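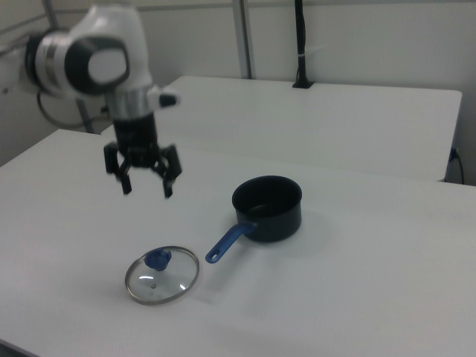

The rule sheet at Mellow fits on one side of a page, and Wilmer Ñahui rewrote it four times before he was willing to hang it up. He runs the test floor there, where robot arms learn to handle kitchen goods, and his first version had 32 rules. Most people who worked under it could remember three. The current one has seven, and the first is about layout: everything the arm will deal with goes on the near table, and everything it won't goes somewhere else. A dark saucepan and its glass lid lie on the white top with a bit of bare surface between them, the gripper is open above, and the table behind has nothing on it at all. Ñahui would call that a correct start.

He came to the job from restaurant kitchens, where he spent six years as a line cook and then a shift manager. "A kitchen has rules for where the knife goes down," he says. "People follow them when they're tired. I wanted the same thing."

Written standards already cover much of what a robot arm may do near people. They deal with speed, force, stopping and the duty to assess the risks of a given setup. What they don't tell a small shop is how to get through an ordinary afternoon. Who is allowed to reach in and turn a pot around? Does the arm have to be stopped first, or only paused? What happens when two people each think the other one has the stop button?

Mellow's answer to the last one is rule two. One person holds the button, and that person touches nothing else. If they need to scratch their nose they hand it over out loud, by name. Visitors find this stiff. New hires find it stiff for a week or so and then start doing it at home with the car keys.

Rule three covers reaching in. The arm has to be stopped, with the operator's hands off the controls, before anyone's hand crosses the table edge. A pause doesn't count. On this point Ñahui has had a long argument with Hazem Ouazzani, whose consulting firm, also called Ouazzani, writes floor procedures for small automation companies.

Ouazzani thinks a full stop for every small fix pushes people toward cheating. "If the safe way takes 20 seconds and the quick way takes one, you've written a rule that will be broken by lunch," he says. He would like to see a slow mode for resets, with the gripper parked high and the speed held well down. Ñahui has read the proposal and turned it down twice. His view is that a new person can't tell slow mode from a pause by looking, and a stopped arm is easier to teach.

They do agree on glass. Rule four says a glass lid is checked by hand before the session, along the rim and where the knob is fastened, and again after any drop. A chipped lid goes in the bin that day - no drawer of "still fine" lids. Rule five says handles may point any way the test calls for, but never out past the table edge, where a sleeve can catch one.

The last two rules are about paper. Every unplanned stop gets a line in the log, with the time and who called it, and no one is asked to defend having called it. Ouazzani says that second half matters more than people expect. At Wiltitz, a packaging plant he advised, stops went unrecorded for months. The supervisor read the log aloud at shift change, and the crew took it as a list of complaints. They moved the reading to a private review in November and the entries picked up.

Mokurell, a smaller outfit that tests grippers, borrowed the Mellow sheet and changed one thing. Its staff now read the rules out at the start of each shift. Ñahui tried it for a while and dropped it, as his crew had begun to recite without listening. He has them set the table instead, and a second person checks it before the arm is switched on.

The sheet hangs by the door at eye level, with a blank space at the bottom for an eighth rule. Ouazzani has already sent him a draft.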